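4.3 Running the sorting table on an open day

The Plimora hand-held grippers are used in pairs, one per hand. Allow 18 minutes for each visitor group.

1. Set the open box on the table, away from the edge.
2. Fill it with small items of mixed shape and stiffness. Include at least one soft item and one jar.
3. Wipe both fingertips on each gripper with a dry cloth.
4. Open the fingers fully before lowering them over the box.
5. Approach from above, with one tip on either side of the item.

Note: items heavier than 200 g should be left out for first-time visitors.

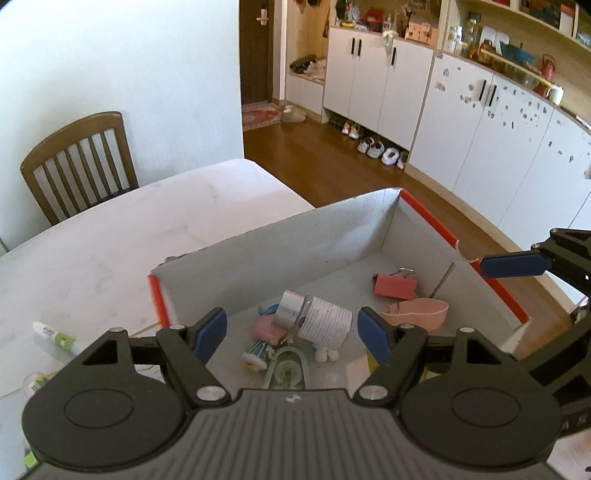
Figure 11. Left-hand and right-hand fingers open over the box, blue rubber tips angled inwards.

6. Close the fingers slowly until both tips touch the item, then lift straight up.
7. Place the item on the tabletop and open the fingers – do not drop it from height.
8. Return all items to the box before the next group starts.

Caution: keep hair, sleeves and lanyards clear of the finger pivots.

Caution: do not lift a jar by its lid.

If a fingertip works loose, stop the demonstration and refit it as described in 6.2. Spare tips are in the Steltel case.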